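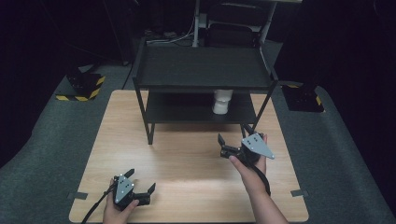

Pulville, 13th April

Figure 3. A two-tier shelf in black metal, with a small white item on the lower level.

4.2 Where things go when they are put away for now

The diary entries from the first phase left us with an awkward result. Our participants were able to tell us where they kept their keys, their scissors, their stamps and their tape. They were confident, and in several cases a little offended to be asked. The same participants, asked to go and fetch the item while the interviewer waited, came back with it far less often than their confidence would predict. One came back with a sandwich. We coded this as a non-retrieval.

In the earlier literature, losing things at home is mostly treated as a failure of memory. We have some sympathy for that view, having lost the first set of consent forms ourselves, but it does not fit the 342 entries collected in the 18 households. Most of the lost items had been put somewhere on purpose. The phrase "for now" turned up so often in the diaries that Østergaard, who did the first round of coding, gave it a column of its own. The column filled up faster than the one for forgetting.

What counts as a "for now" place? Following the Lindqvist scheme, we split household surfaces into those at hand height and those below it. The lower level of a small two-tier shelf (Figure 3) is a typical case of the second kind. It is open on all sides, it takes no effort to reach, and for an adult standing next to it the upper level blocks much of the view. Things set down there are neither stored nor left out. Participants tended to describe them as "around."

Open shelves like this were named in the diaries more often than closed cupboards, which we did not expect. Before the study began in January, two of the authors had bet on drawers. A drawer, however, seems to come with an understanding that a decision has been made. People could say which drawer, and were usually right. A lower shelf asks for no decision at all, and the diaries suggest that it gets none. 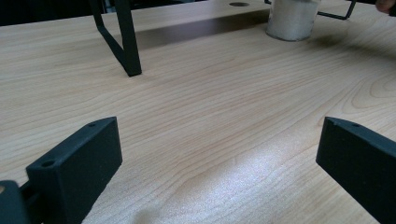 The effect of household size was smaller than we had hoped, given how much of the grant application was about it. People living alone lost things at almost the same rate as families. The difference lay in who was blamed. In shared homes the missing item had been "moved," with the mover left unnamed but easy to guess at from the rest of the entry. People living alone also wrote that things had been moved. We raised this gently in the follow-up interviews and were told, in one household, that it was a very old building.

Time mattered more. Items put down "for now" and picked up again on the same day made no trouble. After 12 days the participant's account of where the item was had usually drifted upward, toward a table or counter where it would have made more sense to leave it. We call this upward drift, a term we prefer to the one used in our own notes. Scissors showed it most clearly. Tape did not show it, as most homes had several rolls and treated them as one roll that got around a lot.

We tried one remedy. In 3 of the households, participants were given a Hokasus label set and asked to mark each lower surface with what belonged there. All of them agreed that this was a good idea. In two homes the labels were used as directed and retrieval improved slightly, though the numbers are too small to lean on. In the third, the label set had been put somewhere safe and could not be produced at the final visit. We report it under attrition.

Section 4.3 takes up the question of bags inside other bags.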